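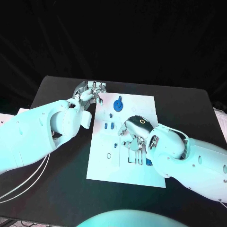 Task board, both hands over the work area. View from the head.

July, demo day for the Prenthorpe visitors. Entry started 9:40, finished after teardown.

Setup: white board on the dark table, portrait, black curtain behind. Blue parts only. Mitra Rahimi on the operator station, me on logging, Barrett Ambrose talking to the guests. Two groups, one before lunch and one after, same program for both.

Board position matters more than I had written down last time. With the board slightly right of center, the right hand covers the slots from above without the elbow coming in too far. The left hand has to reach diagonally to get to the upper left corner. Fine for the knob and the small peg, less good for the ring outline lower down on the left. Mitra wants to try the board 40 mm further left. Not done today, no changes between groups.

Left hand: fingers parked partly curled when idle. Keep this. Fully open, the thumb gets into the head view during the approach.

Right hand: the wrist hides parts near the right edge of the board in the head view. Operator loses the part just before grasp. Kasprzak had the same complaint in spring and we never closed it. Options are to move the start position of that part inward, or give the operator a second view. I prefer the first for demos.

Logging: rate set to 100 Hz on both arms. The first file came up short, 1,940 samples where I expected 2,000. Gap is at the start, so probably the logger coming up after the arms. Second group: started the logger first, full count. Add to the checklist.

Questions from visitors, for the record:
- Can it do the board with one hand? Two-handed program only at present.
- Why are all the parts one color? Barrett answered that it keeps segmentation simple. Correct but incomplete, lighting is the other half.
- Does it feel contact? Passed to Mollau, who will send them the fingertip notes.

To do:
Cable run on the left side, check slack at full reach.
Mark board corners on the table.
Send Noscombe the second log file, not the first.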